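4. Storage temperature and label adhesion in household cabinets

4.1 Background to the field measurements

The laboratory results in Section 3 were obtained at constant temperature and constant humidity. Neither condition is met in a home. Closed furniture follows the air of the room with a delay, and the delay depends on the thickness of the panels, the fit of the doors and the amount of material stored inside. Paper labels on glass jars, file boxes and small appliances are therefore exposed to a slow daily cycle, and the adhesive layer under the label is loaded each time the paper swells or shrinks.

Earlier work on label failure has mostly dealt with warehouses and refrigerated transport, where the cycles are short and the extremes are large. The home case differs in two ways. The daily change is small, often only a few degrees, but it goes on for years. In addition, labels in homes are applied by hand, with uneven pressure and on surfaces that have been cleaned in different ways or not at all. Both factors make it hard to carry warehouse results over to this setting.

The purpose of the field study was to find out whether the ranking of the adhesives in Section 3 holds under ordinary storage. We did not try to predict the service life of any single label. A second aim was to see which position in a cabinet is hardest on the adhesive, as this affects where test labels should be placed in future work.

4.2 Sites and materials

The study was carried out in 14 households in the town of Urnlow. All were heated in winter, and none had mechanical cooling. Households were accepted if they had at least one free-standing cabinet that stood against an inside wall and was not moved during the study. Built-in kitchen units were left out because their back panels are often open to pipes, and the temperature behind them is set by the plumbing as much as by the room.

Two label papers were used. The first, referred to as Sunex, is an uncoated paper with a water-based acrylic adhesive. The second, Purkov, is a coated paper with a rubber-based adhesive and a higher initial tack. Both were cut to the same size, with square corners. Square corners were chosen on purpose: rounded corners lift later and would have made the study longer without changing the ranking.

A total of 323 labels were applied. They were divided between glass, painted metal and hard plastic, the three surfaces used in the laboratory series. Each label was pressed down with a hand roller in two strokes, one in each direction. The roller was not weighted, so the pressure varied from label to label. This was accepted as being closer to normal use, and the same person applied all labels within a household so that the variation would at least be shared by both papers.

Surfaces were wiped with a dry cloth before application. No solvent was used. In the laboratory series the surfaces had been degreased, and this difference should be kept in mind when the absolute values in the two sections are compared.

4.3 Placement in the cabinets

Labels were placed at three heights: in the uppermost compartment, at mid-height, and in the lowest compartment. Within each compartment, the labeled objects stood toward the front, where the air exchange is greatest. Objects already kept in the cabinet were left in place, and the residents were asked to go on using the cabinet as before. The lowest compartment was open in a number of the cabinets and closed by a door in the others, and the two types are treated separately below.

The contents of the lowest compartment need a short comment. Heavy or bulky items tend to be kept there, among them electrical devices. A device left on standby gives off a small amount of heat, and a large housing blocks the flow of air toward the back panel. Both effects act on nearby labels, but in different directions. Heat lowers the relative humidity of the air next to the device, while poor air flow slows the recovery of the compartment after a damp period. The typical arrangement, with a single device set in a low open compartment, is represented in Figure 4.
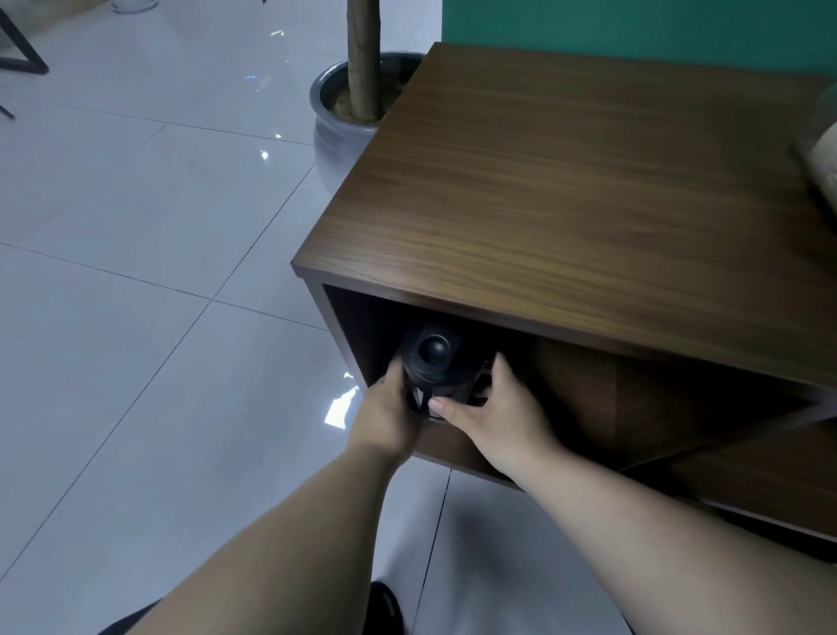

Figure 4. Device position in a lower open compartment of a dark brown wooden cabinet.

For this reason, the power state of every electrical device within a hand's width of a test label was recorded at each visit. Where the state changed between visits, the label was kept in the data set but marked, and the analysis was run with and without the marked labels. The ranking of the two papers was the same in both runs.

Temperature and relative humidity were logged with Usman sensors, one per compartment, fixed to the side panel at the height of the labels. The sensors were compared with each other in a closed box before the start of the study and again at the end. Drift over the period was smaller than the difference between sensors and was not corrected.

4.4 Inspection procedure

Inspections were made every 7 weeks. At each inspection the four corners of a label were examined under side light from a hand lamp, and a corner was scored as lifted if a strip of thin film could be slid under it without force. The length of the lifted edge was then measured with a steel rule. No label was pressed back down. Residents were asked to report any label that had been touched or torn, and such labels were removed from the data set from that date on.

The scoring rule is strict. A corner can fail it long before a user would notice anything, and the share of failed labels given below should not be read as the share of labels that had come off. Full detachment was rare on glass and metal. It was more common on plastic, mostly with the water-based adhesive.

4.5 Results

By the January inspection, 146 labels had at least one lifted corner. The order of the surfaces was the same as in the laboratory: glass held best, painted metal followed, and hard plastic was clearly worse. The gap between metal and plastic was wider than in Section 3, which we attribute mainly to the lack of degreasing.

The order of the papers was the same on glass and metal but not on plastic. Sunex labels lifted early and then stayed as they were, with little growth of the lifted edge from one inspection to the next. Purkov labels lifted later, but once a corner was free the lifted length kept growing. At the last inspection the two papers could not be told apart on plastic by the share of lifted corners alone, although they still differed in the mean lifted length.

Height had a smaller effect than expected. The uppermost compartments were slightly warmer and showed a wider daily range, yet labels there did no worse than those at mid-height. The lowest compartments gave mixed results. In closed compartments, lifting was slower than anywhere else in the cabinet. In open compartments it was faster, and the sensor records show short drops in temperature in the early morning – most likely cold air moving along the floor. The drops were small, but they came nearly every day in the heating season.

Labels close to a device on standby formed a group too small for separate testing. Their mean lifted length was above that of the other labels in open compartments, and the spread was large.

4.6 Limits of the field data

The cabinets differed in panel thickness, age and finish, and no attempt was made to match them. Residents opened the doors as often as they wished, and door use was not logged. The study covers one heating season only, and the data set was closed in August 2025. Labels that survive one season may still fail in the next, in particular those with the rubber-based adhesive, for which the lifted length had not leveled off. The remaining labels have been left in place, and the open lowest compartments will be fitted with a second sensor near the floor.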